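Home | News | Housing | Planning | Notices | Contact

Filed under: Housing and Buildings

Broscombe kitchen refit moves to second phase with sink and counter changes

Work on the shared kitchens at Daltden, the residential block on the north side of Broscombe, will enter its second phase this month, the building's management office said on 2 September 2026. The phase covers counters, sinks and drain lines on the upper floors. Cabinets, lighting and flooring were dealt with in the first phase, which closed in March.

Daltden has 183 units. Most of them have a private kitchenette with a single burner and no full-size sink, and residents prepare larger meals in the shared kitchens at the end of each corridor. The original counters were a pressed board product with a thin top layer. Inspection reports filed before the first phase recorded swelling at the sink cutouts in most of the kitchens, with water getting under the rim and into the cabinet below.

The replacement counters are black and glossy with a white speckle. The sinks are stainless steel. Cabinet fronts are beige-gray on every floor, matching the panels fitted in the first phase, so that a damaged front can be swapped between kitchens without a special order.

Houda Kettani, who manages the project for the contractor, Trika, said the cutout edges are now sealed on all faces before the sink is set. The earlier method sealed the top edge only. A bead of silicone is run under the rim, the sink is clamped, and the joint is left overnight before the drain is connected.

"The old failures were nearly all at the back corners," Kettani said. "Water sits behind the faucet and works its way down. We moved the faucet hole slightly forward and sloped the back strip toward the basin."

Drain lines are being replaced from the trap to the riser. The new branch pipes are one size larger than the old ones and have a cleanout behind a removable panel in each cabinet. Under the previous layout a blocked branch had to be cleared from the floor below, and the tenant there had to be home for the visit.

Each kitchen will be closed for four working days. Notices go up on the corridor doors a week ahead. Residents on a closed floor may use the kitchen one floor down, and the office has asked them to label anything left in the refrigerators there. Hot water to the private units will stay on except for one morning per riser.

The second phase also sets a standard for what stays on the counter. Elis Howells, the building supervisor, said loose items were a recurring problem during inspections, when staff had to clear a counter before they could check the joints. Residents may keep small organizers, cups, dish soap and similar items along the back of the counter. The front of the counter and the basin are to be left clear when a kitchen is not in use, and food scraps go in the compost pail.

The last point drew some objection at the residents' meeting. Fiifi Zakaria, who lives on the fourth floor, said people who work late often leave things in the sink for an hour or two and should not be written up for it. Howells replied that no penalties are planned and that the rule concerns overnight use. The wording in the posted notice has been changed to say "overnight."

A second question at the meeting concerned heat. The counter supplier, Morgan, advises against placing a pan straight from the burner on the surface. Two trivets will be supplied with each kitchen. Llinos Landeg, who chairs the meeting, asked for a third, and the office agreed to add one on the floors with family units.

The deposit for a kitchen cabinet key remains $50. Residents who hold a key to one of the old cabinets should return it before their floor closes and collect the new one when the kitchen reopens. Old keys do not fit the new locks. Items still in the cabinets on the first morning of work will be boxed, marked with the cabinet number and held at the office for up to 50 days.

Bleddyn Samuel, the plumbing lead, said the trap and basin on each floor will be tested by filling the sink to the rim and releasing it in one go while the joints are watched from below. The test is repeated after a week of normal use. Any joint that shows moisture at the second test is taken apart and remade.

Work starts on the top floor and moves down. The ground floor kitchen, which is used for the Saturday lunch, is scheduled last. Questions about dates should go to the management office, extension 527, or to the supervisor's desk in the lobby during office hours.

We use cookies to remember your reading preferences and to count visits. Accept | Manage settings

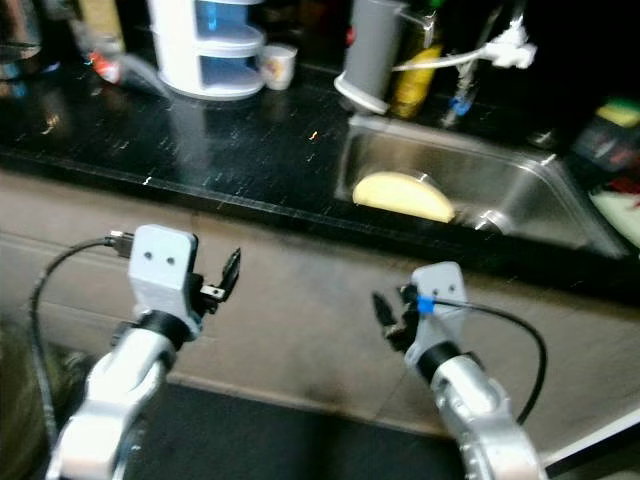

More in Housing and Buildings

Lobby door closer to be replaced at Daltden

Broscombe bulk trash pickup moves to the rear gate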